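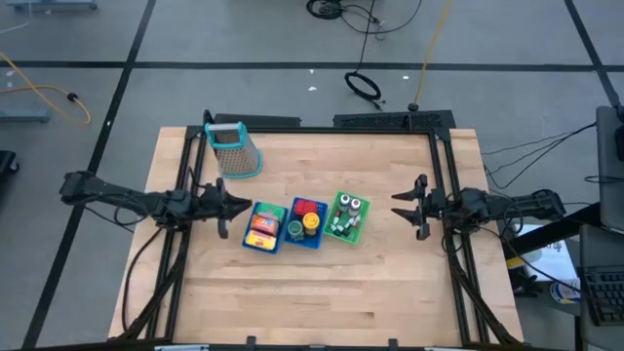 Rahel Hubmann wrote in to ask whether the Trallell two-arm kit can sort small goods the way the sales page says it can, and whether there is any way to find out before the return window closes. She had watched the demo three times and trusted it less each time.

I can answer the second part. Kassab, the reseller, gives you a trial period, and most people spend it unpacking, admiring and running the demo. The steps below are how I would spend it. They suit the Trallell, but I used much the same routine on the Baltasico before it and would use it on any pair of arms bolted to either side of a table.

What you need

The kit, mounted and powered
Three small bins (mine are two blue and one green)
A mix of packaged things and small loose pieces to put in them
One awkward household object. A box grater is good
A roll of dark tape
A notebook and a pen
Someone who did not set the thing up

Step 1. Read the order confirmation before the manual

The manual runs to 44 pages and describes a kit with every option fitted. The order confirmation describes yours. Put them side by side and cross out the parts of the manual that don't apply. On mine that took out the whole chapter on swapping fingers, as the quick-change mount is an extra. So is the longer support plan, which the sales page mentions in the same breath as the arms.

If something you were promised in an email is missing from the confirmation, write to Kassab now and ask for a reply in writing. Lorenz Oberholzer did this over the spare fingers and got them. I did it by phone and didn't.

Step 2. Mount it where it will really live

A bench in a spare office tells you very little about a bench in a packing room. Put the table where you mean to use it, with the power you mean to use. The frame is black aluminum extrusion and feels solid enough once tightened, though the instructions say nothing about checking it again later. Check it again later. I go over every bolt at the end of the first day and write down which ones moved.

The wooden top is pleasant to work on and also very easy to slide things across, so anything light tends to wander when a finger brushes it. That matters in step 5.

Give some thought to the cables. "Tidy desktop footprint" is the phrase on the box, and I suppose the desktop is tidy. The floor around it is another matter. You have cable from both arms, plus whatever feeds the workstation, and all of it has to go somewhere that people don't walk. Send each arm through its full reach slowly, by hand control, and watch the cable the whole way. If it pulls tight or snags on the front edge, fix that before you go further. Do not tie it down until you've watched both arms do this.

Step 3. Mark the floor and the top

Run dark tape on the floor where people should stop. Then mark the position of each bin on the tabletop with a small corner of tape. You want to be able to put a bin back exactly where it was, and also to put it deliberately somewhere else.

Step 4. Run the demo once, then leave it alone

The supplied demo is called Clutska and it works. It works because the bins are where it expects them, the objects are the ones it came with and nobody is leaning over the table. Let it run, confirm that both grippers open and close and that neither arm makes a noise you don't like, and then close it. I know people who ran it for visitors for a week and had nothing in their notebook at the end.

Step 5. Load the bins with your own things

Put goods with flat packaging in one bin, boxes and round cans in another, and small loose pieces in the last. These are three separate problems and the sales page treats them as one.

Packages first. Have one arm lift a single packet and set it down on the bare wood, then put it back. Repeat with the packets leaning the other way. Watch for the gripper coming up with two.

Cans next. A two-finger parallel gripper will hold a can well if it comes in square and will push it along if it doesn't. Start with the can in the middle of the bin, then put it against the wall, where there's hardly room for a finger to get in behind it. This was where my own trial went bad. Out of 78 attempts on cans against the wall, 17 ended with the can still in the bin, and on a few of those the bin itself had moved. Kassab told me this was within expectations. I asked whose and have not heard back.

Small pieces last. I would be surprised if you get a usable result with little cubes, and you should be suspicious if anyone shows you one without saying how long it took. Time it. If you pack small parts for a living, this is the only number you need, and it isn't on the sales page.

Step 6. Make the arms work together

You are paying for two. Find out if you are getting two, or one arm and a spare. Ask for a job that needs both: one gripper steadying the bin while the other reaches in, say, or a pass from left to right over the middle of the table. Hannelore Fankhauser ran a whole trial in February without noticing that her arms had only ever taken turns.

The grater comes in here too. It has a handle at one end, holes all over the metal and no obvious place to grab the rest of it. Stand it toward a back corner, out of the way of the bins, and try to have it lifted by the handle and brought forward. Then turn it a quarter and try again. If the second try needs a fresh round of teaching, write that down, along with how long the teaching took.

Step 7. Move one thing

Shift the middle bin by the width of your thumb and change nothing else. Run the task that went best so far. Then put the bin back on its tape marks and run it again. The gap between those two results is the most useful page in my notebook. "Adapts to your workspace" is how Trallell puts it, and mine did adapt, to a point that arrived sooner than I had hoped.

Step 8. Hand it over

Ask the person who had no part in the setup to start the system, run a task, stop it halfway and recover. Sit on your hands. Ebuka Osagie did this for me and found that the stop worked at once, which I was glad of, and that getting going again took him through four screens with no clear label on any of them. Make sure whoever does it knows where the stop is before they begin, and keeps clear of both arms until they have fully come to rest.

Step 9. Price the wear

Look at the fingertips before and after. Ask what a replacement set costs delivered, and how long it takes. I was quoted $363, and a delivery time that changed between two emails. Hubert Gruber prints his own and says they hold up fine, but doing so may cost you the warranty, and the wording there is vague enough that I'd want an answer from Kassab with a name at the bottom.

Step 10. Decide with a few days in hand

The return has to be booked, and the kit has to go back in the original packing, so don't flatten the boxes. Read back through the notebook and ignore anything you remember but didn't write.

I kept mine, for packets only, at a discount I had to argue for. For cans I'm still waiting on a software update that was described to me as close. For small pieces I went back to doing it by hand. Rahel, if it's mostly small pieces you have in mind, do step 5 first and get the return booked the same afternoon if the timing looks anything like mine.

Prices and trial terms checked 23/03/2020.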